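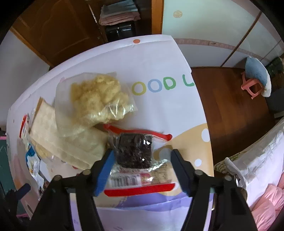 14 March 2018

**Minutes of the meeting about the food table and the dry snacks**

Chair: Zlatko Jurić
Minutes: the secretary of the house group, Vurnton

**1. Minutes of last time**

They were read and accepted. One correction: the shelf paper was paid by the house group and not by Zlatko.

**2. The food table**

The white table is now used for all dry food which residents share. Several persons said that it is too full and that packages lie one on top of the other. Zlatko reminded that the printed sheet with the big pastel letters should stay on the table, because it is easy to wipe and the children like it. It was asked if a plain sheet would be better. No decision.

Agreed: the table is cleared every evening by the person who cooked. Empty wrappers and torn packages go in the trash at once and do not stay between the full ones.

**3. Bags and closing**

The clear zipper bags with the red strip work well for us and we will continue with them. The dark dried block should stay in such a bag, with its label, so that the barcode and the small text can be read also later. The bag with the pale yellow shredded food was discussed longer. It gets soft quickly if it is left open, and two residents complained in the last weeks. It will be put in a second bag.

The flat cream-colored package can stay on the table, but only lying flat. Small snack packets go together in one box. The box must still be bought.

**4. Buying**

There are 659 crowns left in the food money. The offer from Cloltow is for 60 zipper bags, the offer from Zarex is for 1000 bags, and this is too many for our house. Decided: we take the offer from Cloltow. The box for the snack packets is bought from the same money.

**5. Cabinet and shelf**

The door of the wooden cabinet closes badly in wet weather. Zlatko will look at the hinge. The pink and white cloths on the dark shelf remain where they are until there is another place for them. A wish to store food in the closet with the sliding door was not accepted, as coats are kept there.

**6. Other matters**

The invoice from Eskildsen for the kitchen lamp did not arrive yet. The secretary will write to them again.

Next meeting: in July, same room. Proposals for the agenda can be given to Zlatko on paper.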